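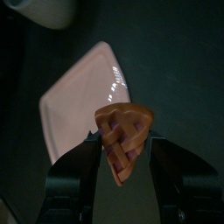 Wrist cam. Pie slice between the fingers, pink plate behind it.

Plurneck table-setting demos – README

Maintainer: Uliana Marchuk
Last edit: 4 Jul 2026
Status: usable, docs half done, sorry

What this is

Teleop demos of a two-arm setup moving toy food and dishes on a black tabletop. Operator drives both arms by hand from the leader side, followers copy. No scripted motions anywhere, no policy rollouts mixed in. Those live in the Trondberg repo, please don't merge them, we did that once in April and it took days to untangle.

18 sessions. Some were long, some got stopped early when an arm faulted. Stopped ones are kept, look for the early_stop flag.

Tasks

put_on_plate – pick a named toy food, set it on the plate
put_on_tray – same but tray
clear – everything off the dishes, back onto the table
free – operator does whatever they like with the toys, no instruction given. Good for pretraining, bad for eval

Every episode except free has one instruction string. Typed by the operator before the start, so spelling is all over the place. "Peice of pie" shows up a lot. Not going to fix it, raw strings stay raw. Cleaned version is in instruction_clean.

Folder layout

One folder per session, one subfolder per episode. In each:

joints, both arms, measured and commanded
gripper opening, both arms
video, one file per camera
meta, the text file with task, operator code, flags
notes, only if somebody wrote one

Cameras

Wrist cams, one each arm, plus a fixed one that looks at the whole table. Wrist views are the ones you want for the grasp itself. The fixed view is better for which arm is doing what, and for seeing where the other dishes are.

Fixed view loses small stuff when the arm moves fast. If you need sharp edges on an object in the air use the wrist stream, or pick frames where the joint speeds are low. 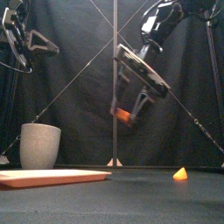 Fixed cam. Right arm carrying an orange piece, left arm empty. Cup and tray at left, orange wedge at right.

Reading the data

Timestamps are from the host clock, not the cameras. Video can lag the joints a little. sync.py lines them up, run it before anything else. It writes a new file next to the old one and dosen't touch the original.

Commanded vs measured – train on commanded if you want the policy to squeeze properly. Measured gripper opening stops at the object, so a policy trained on that holds stuff too lightly and drops it. Learned this the slow way.

Idle arm: plenty of episodes only need one arm. The other one still gets logged, the values just sit there. Don't drop those columns or the loader breaks.

Operators

5 operators, codes A to E. Only two had driven this kind of rig before. A is fast and rough, C is very slow and regrasps all the time. If you want even behavior filter by operator, it matters more than filtering by task in our hands.

Practice episodes are marked practice = true. First bunch for each new operator. Default loader skips them.

How an episode was recorded

Lay out toys, any order you like
Type instruction
Leader arms to rest pose, press the pedal
Do the task
Back to rest, press pedal again
Mark success or fail right away, not later

Success is the operator's own call. Jacobs station got a second check on top, Jastgate station did not. Field is success_checked, blank means nobody looked.

Known problems

2 sessions have left and right wrist video swapped. Listed in swapped.txt, the loader handles it but if you read files directly watch out
Shiny dishes throw highlights in the wrist view. Color matching on the dishes is shaky because of it
Object names not consistent. "Slice", "wedge" and "piece" get used for the same toys depending on who was typing. See names.csv for the mapping, incomplete
Gripper zero drifted over a few long sessions. Offset is in meta where we caught it
No force data. Please stop asking, there's no sensor

Splits

train / val / test by session, never by episode. Toys get left where they landed between episodes so splitting by episode leaks layout. The free episodes are train only.

Use

Internal research and partners on the list. Ask before passing it on. If you publish with it, cite as Plurneck table-setting demos and give the version from VERSION, the numbers aren't comparable across versions.

To do

finish names.csv
rerun success check on Jastgate episodes
write up the calibration steps – for now ask Uliana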